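Subject: Re: cable dress rules for bin cells
From: Ekua Kyei
Date: 20 Feb 2019

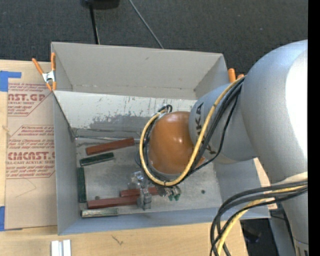
Lanying, I'd keep the rule short. Leave enough slack for the wrist to turn fully both ways, tie the lines together, and run the worst-case pose at 200 mm/s before anyone goes faster. We do this at Skirdale on every bin job. Clamp the bin too – a shifted wall is a collision.

I'd drop the 800-hour inspection and check cables at each tool change.

Lanying Li wrote:
> The Lalley draft says "adequate slack" at the wrist and
> gives no test. Does anyone have wording we could use?
> It also asks for a cable inspection every 800 hours,
> which seems long for bin picking.

Ekua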